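Home | News | Robotics | Reviews | Events | Archive
Last updated: 7 June 2021

Household robot method claims 90 percent on folding, but the test was an easy one

A research method that teaches robots to handle clothes using recordings made by people with hand-held grippers has scored well in its first published test. How much the score means is another matter.

The method, called Brillisness, comes from the Hrnčiar lab and was built with Zarell, a small firm that makes gripping tools. In a paper posted online, the team says a robot arm trained this way picked up and folded a piece of clothing in 90 of 100 tries. A robot trained on the same amount of data from a standard remote-control setup managed far fewer, according to the paper, though the comparison gets only a short paragraph and a small chart.

The idea is simple enough. Instead of steering a robot from a desk, a person walks around an ordinary home holding a gripper with a camera on it and does the chore by hand. The recordings are then used to train a robot that carries the same kind of gripper. Collecting data this way costs less, and it can be done in places where nobody would want to haul a full-size arm up the stairs.

That part of the work is convincing. The recordings come from lived-in bedrooms, with real beds and real furniture, and a robot that has only ever seen a clean lab bench tends to do badly in a room like that. Clothes are hard in any case. A shirt has no fixed shape, dark cloth hides its own folds from a camera, and a grip that works at the hem may fail at the collar.

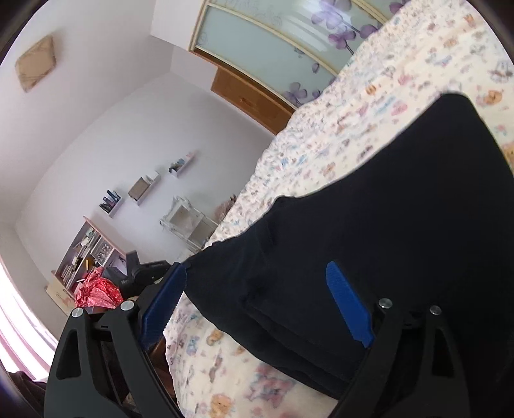
The trouble starts with the scoring. A try counted as a success if the garment ended up "in a compact shape" on the bed. The paper does not say how compact, and it does not say who judged it. In the supplementary video, one of the results marked as a success has a sleeve hanging out of the side. Anyone who folds laundry for a living would send it back.

The choice of clothes also helped. All 100 tries used items that had appeared in the training recordings, and each one was laid out flat by a person before the robot began. When the team tried clothes the system had not seen, dropped in a heap, the results were moved to an appendix. There the robot finished 2 folds out of 9. Nine tries is too few to prove much either way, but that is the test most readers would care about, and it deserved a place in the main text.

Speed is not reported at all. The video is sped up in places, and the label showing by how much is missing from several clips.

There is also an open question about the hardware. The authors say the ridged pads on the fingers gave a better hold on cloth, and they give the pads a share of the credit for the result. They did not run the test with plain pads, so there is no way to know how much of the gain comes from the training method and how much from a better grip. Zarell sells the pads, and the paper says so in a note at the end.

None of this makes the work worthless. Gathering data by hand in people's homes is a sensible answer to a real shortage, and the team has promised to release its recordings. Other labs will be able to train their own systems on them and see whether the numbers hold up. Until someone does, 90 percent should be read as the score for flat, familiar clothes under a loose rule.

Vavitz, a company that runs laundry rooms for hotels, has agreed to try the system at one of its sites. The plan is to start in July with towels and pillowcases, which are square and a good deal easier than a sweater. The company has not said whether the results will be made public, and it did not answer our question about how a successful fold would be defined.

The paper has not yet been peer reviewed. The authors say a revised version is on the way, with more tries on unseen clothes.

Contact the newsroom | Copyright 2021, all rights reserved | Back to top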